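Home About Open Positions Sites Contact

Assembly and Repair Technician, Gripper Work (2 positions)
Brurau, Letgate site
Posted May 7, 2020

Brurau refurbishes and assembles office furniture for resale. Part of the bench work at Letgate is being moved to robot arms. Before an arm can do a task, a technician performs it many times with a pair of hand-held grippers, and the recorded movements are used to train the arm. We are hiring two technicians for this work.

The job is furniture work first. You will fit drawers, hang doors and check shelves on desks and hutches, partly by hand and partly through the grippers.
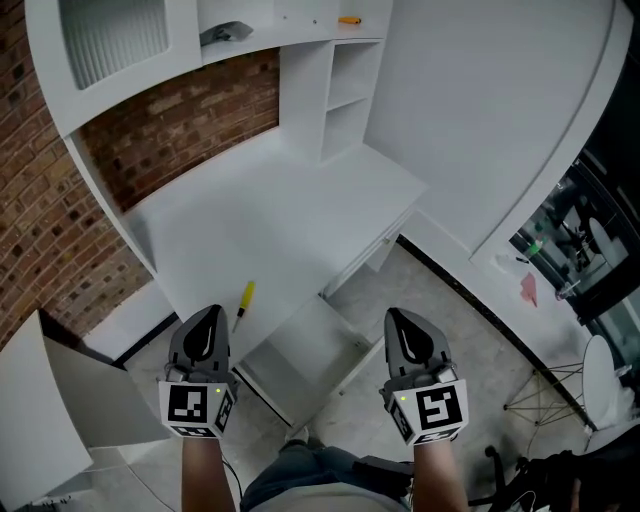 Gripper work is slower than hand work, and output targets are set accordingly. Recording is limited to 54 minutes per block, followed by a break or a change of task. Each task is repeated until the set is complete — the longest set to date ran to 271 repetitions.

What changes on the floor

When the arms start in November, drawer fitting and door checks will move to them in stages. Technicians will load units, clear faults, inspect finished pieces and handle any job the arms cannot. The 13 current bench staff keep their pay grade. New hires are on the same grade and the same terms. Recordings are used for training the arms and are not used to rate individual speed.

Duties

- Perform assigned tasks with the grippers, following the written sequence
- Mark failed attempts in the log and state the cause
- Check that the markers on both grippers are clean and undamaged
- Reset the work area between attempts

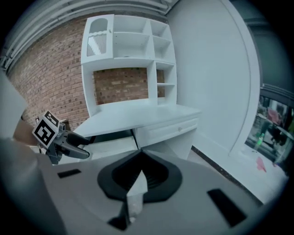

Requirements

- One year of assembly, joinery or repair work
- Steady use of both hands, including in a seated position
- Clear written English for log entries
- No programming experience needed

Training takes place on site under Fuseini Dogbe, bench lead. The Stetaden shop runs the same process, and occasional shifts there are paid with travel time.

To apply, send a resume and a short note on the last piece of furniture you repaired to Florin Stanciu, Brurau, Letgate. Applicants selected for interview will do a paid trial block with the grippers.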